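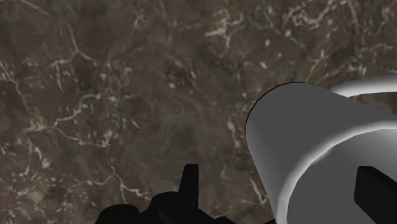 Simulated white cylindrical vessel with one gripper finger inside the opening.

Plumuveck fault

By Griet Verbruggen
25/07/2020
Shares 8 | Comments 3

The Plumuveck fault is a modelling error in robot simulation in which a hollow vessel is given the contact shape of a solid one. A gripper finger placed inside the opening is then treated as lying inside solid material, and the contact solver drives finger and vessel apart. The usual result is a sudden sideways jump of the vessel or an emergency stop of the arm. The fault takes its name from the Plumuveck kitchen task set, in which it was first described.

Cause

Physics engines commonly hold two versions of each object: a visual mesh, which is drawn, and a collision mesh, which is used to calculate contact. To save computing time the collision mesh is often replaced by its convex hull, the smallest shape without hollows that encloses the original. For a box or a ball the difference is small. For a mug the hull closes the mouth and fills the interior. The drawn object still has an open mouth, so the error can't be found by looking at rendered views.

In Plumuveck the mug had been imported through the Stelmakh converter, which applied a convex hull to any object whose settings file didn't name a decomposition method. The settings file for the mug left that field blank.

Behaviour

The fault appears only with a rim grasp, in which the wall of the vessel is held between one finger inside and one outside. Side grasps, with both fingers on the outer wall, are unaffected. The severity depends on the depth of the inner finger, the contact stiffness and the length of the time step. At low stiffness the vessel creeps away from the hand. At high stiffness it may leave the work surface within a few steps.

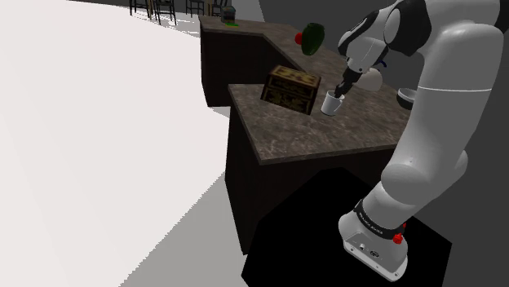

Rim grasps are also open to a second form of error, in which the planner accepts a pose that the contact model will reject. The Jonley planner used with Plumuveck checked the arm links against furniture but left out the target object, on the grounds that contact with the target was intended. For a mug on a counter top the hand is brought down from above until one finger dips just inside the rim. Where the mug stands close to the front edge, as it does beside the wooden box in the Plumuveck kitchen, a small push towards that edge may be enough to end the trial.

Discovery

The fault was reported in May by Deepak Agarwal of the Flerden laboratory, who was comparing grasp types for a study of grip force. Of 3257 logged trials, 1241 had ended in a contact error, all of them rim grasps. The failures had earlier been put down to poor tuning of the finger controller, and two changes to the gains had been made without effect. Agarwal replaced the mug with a hollow shape built from separate wall panels and the errors ceased.

Safety

No physical machine was involved in the reported trials. The concern raised in the report was with transfer: a controller tuned against the fault may learn to close the fingers early or with too much force, and on a real arm this can break a vessel or trip a joint torque limit. Flerden withdrew the controller settings produced before the correction.

Correction

The accepted remedy is convex decomposition, in which the wall and base are divided into several solid pieces that leave the interior open. A signed distance field may be used instead, at a higher cost in memory. Later versions of the Stelmakh converter give a warning when the volume of the hull is much larger than that of the source mesh. The warning doesn't stop the import.

See also: Collision mesh; Contact stiffness; Grasp planning

Contact | Copyright 2020 | Back to top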